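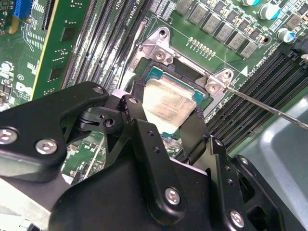 Welcome back, everyone, and thank you to those of you who stayed behind last week to put the stools away. Session 13 is the one most of you have been asking about since the start of the course – taking a processor out of a server board and putting it back again without hurting either of them. I know it makes people nervous, and it made me nervous too when Genji Hirose first sat me down in front of a board at Flodton and told me to get on with it. The part that needs your attention first is the metal bracket around the socket, held down with silver screws at its sides. Look at where the tip of the screwdriver is, touching the bracket near the upper right screw, and keep that small area in your mind as you read the rest of these notes.

## Before you touch anything

Wrist strap on, and clipped to the bench rather than to your chair (we had two chairs last year!). Sleeves up, rings and bracelets off. Power lead out of the wall, and then wait a little while with your hands in your lap. Have your lidded tray open beside you, with the clean side of the foam facing up.

## The bracket

Please read the label or the manual for your own board before you choose a driver. Boards differ in the screws they use and in the order the makers want them undone, and the printed order always wins over anything I say in class. Whatever the order, go gently and keep the shaft as upright as you can once the tip is properly seated. If a screw feels stiff, stop and put your hand up. Rin Miyazaki or I will come over, and you won't lose any marks for asking.

## The processor

The silver lid is quite tough and will forgive a fingerprint, which you can wipe off later with a lint-free cloth. What it covers is less forgiving, and so is the socket. Hold the chip by its edges, lift it straight up, and set it down in the tray before you do anything else at all, even if somebody is talking to you.

Going back in, find the corner mark on the chip and its partner on the socket, and line them up by eye while the chip is still in the air. Then lower it. It should sit flat under its own weight, with no pressing and no wiggling.

## For next time

Please read pages 2 to 23 of the Fallance workbook, and bring your practice sheet with the board number filled in. Rukhsana Jafri is looking after the bench on Thursday if you'd like another go – do tell her beforehand, as room 121 has to be unlocked.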